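Forimis Opens Repair Center for Office Desktops

Monday, December 21, 2020 – Forimis has opened a repair center for business desktop computers, operated jointly with parts distributor De Graaf. The site accepts machines under any service contract signed after April.

The center replaces two smaller workshops. It covers 363 part numbers, including power supplies, memory, case fans and motherboards. Units are logged on arrival, tested, repaired to component level where parts are in stock, and returned with a printed test record. Planned capacity is 2000 units per year.
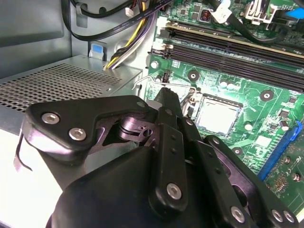 An open desktop computer case with its motherboard.

"Most returned units need one part and a full test," said Iman Benjelloun, head of service operations at Forimis. "Contract customers get a fixed price per unit, quoted before work starts."

Customers with existing contracts keep their current terms. Drives are wiped only on written request.

Press contact: Luuk Leemans, Forimis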